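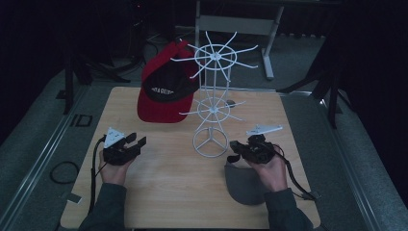 One reader at Nikside wrote in to say we're wasting our time on caps, that a soft brim tells you nothing about a gripper and we should go back to blocks. Fair point, partly. Blocks are easy to score. But blocks never fold up in the jaws, and both hand-held sets we have on loan handle blocks fine, so there was nothing left to compare.

So — hat rack month. Quick notes, more in November.

**Clonska pair.** Lighter. Two fingers, good feel at the trigger, opens wide enough for a crown. Slips on the brim if you come in flat. Tilt the wrist and it mostly holds. 16 clean hangs out of 24 tries, one cap at a time. Wire arms on the rack are the real problem, jaws catch on them going in and you have to back out and start over.

**Bustov pair.** Same 24 tries, 6 clean hangs. Stiffer spring, hands get tired fast. Nicer pads tho, and it never once dropped a cap halfway. Most of the misses were at the rack, not on the pickup. We think the fingers are too thick for the gaps. Thinner tips are on order.

Cables. Still a pain with both. Run them down the inside of the wrist and leave a loop, otherwise you feel the tug on every reach. Tape helps for an hour or so.

Controller side: the Dolan box logs both hands fine now, after the firmware update. Before that the right hand lagged and we threw out a whole mornings worth. Check your timestamps befor you start, please.

Next up is two hands at once, one steadying the rack, one hanging. If you have thin fingertips lying around that fit either set, send them over — we'll pay shipping.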